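How to Budget for a Two-Arm Tabletop Robot Setup

So your group has decided it wants a pair of small arms on a table, picking things up. Great choice! Before you send anyone a purchase order, spend an afternoon on the plan. I've done this for the Clindex bench and again for Buviton, and the arms were the easy part both times.

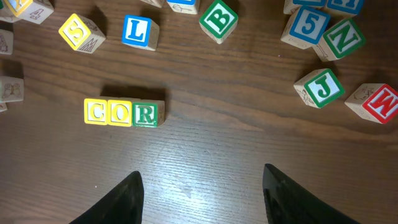
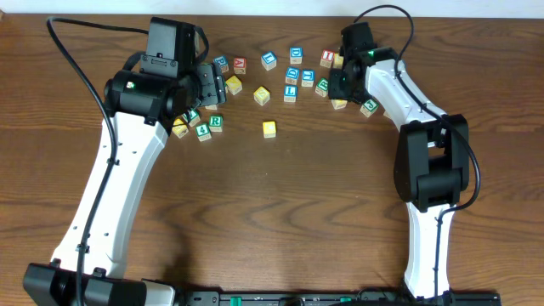
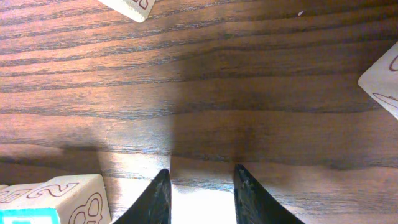 Alphabet blocks, a wooden table and black grippers.

Step 1. Write down the task first. One sentence is enough: "sort lettered blocks by color" or "line up blocks to spell a word." Reach, payload and finger opening all come out of that sentence.

Step 2. Split the budget. Mine goes 70 percent to arms, grippers and cameras, and 30 percent to everything else. Everything else means mounting rail, cables, clips, power supplies, lighting and the table itself. It fills up fast!

Step 3. Plan the cameras together with the arms. A wrist camera adds weight and one more cable per arm, and you'll want an overhead view too. Check how many ports your computer really has — I forgot this on Clindex and paid for rush shipping on a hub.

Step 4. Look hard at lighting. A shiny tabletop throws glare straight back into a wrist camera. Price a diffuser or a matte mat now, while there's still money for one.

Step 5. Buy spares with the first order. Fingertips wear, cables get tugged. I ask for two extra sets of fingers and allow 30 days for delivery.

Step 6. Get the props last. A bag of 100 blocks is the cheapest line on the sheet and the most fun to open.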